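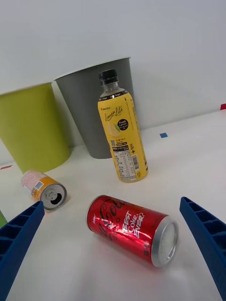

Fig. 4.0 A soda can on its side on a white tabletop.

Home | Contents | Ch. 3 | Ch. 4 | Ch. 5 | Glossary

Chapter 4
Phone Batteries: Capacity, Charging, Wear

Print this page | E-mail this page

Before you start: chapter 3, the part on voltage. Skim it again if it's been a while.

Two numbers on every spec sheet. Capacity, in milliamp-hours. Charging power, in watts. Buyers look at the first and skip the second, then wonder why the phone needs half the evening on the cable. We'll use both all through the chapter.

Our running case is the Gratness, a mid-price handset from Fatcombe. Rated capacity 2000 mAh. Small, by the way, for a phone with a screen that bright. Charger in the box, 30 watts. Janka Pešek ran one for a whole winter as her only phone and logged it every night, and her log is table 4.2. Last reading: 81 percent of rated capacity. Work it out yourself before you look at the table (answer: 1620 mAh).

Percent of what, though? Students trip on this one. The figure in the corner of the screen is percent of what the battery can hold now. Battery health is percent of what it held when new. A worn phone still says 100 when full. Keep the two apart, problems 3 and 5 depend on it.

4.1 What a charge cycle is

One cycle = one full battery's worth of charge used. Doesn't have to be in one go. Half today, half tomorrow, that's one. Topping up at lunch dose not "use up" a cycle by itself.

Heat matters more than most owners think. Fast charging under a pillow, phone on a dashboard in the sun, a game running while pluged in. Kollár's method for measuring this is in section 4.3, along with Igor Zeman's objections to it, which are worth reading even if you end up siding with Kollár.

Terms to know by the end: capacity, cycle, health, trickle charge, cutoff voltage.

Have a calculator handy for 4.2.

Grolico Textbooks | Contact: Kenna Kinnear, school orders | © Grolico, all rights reserved | Back to top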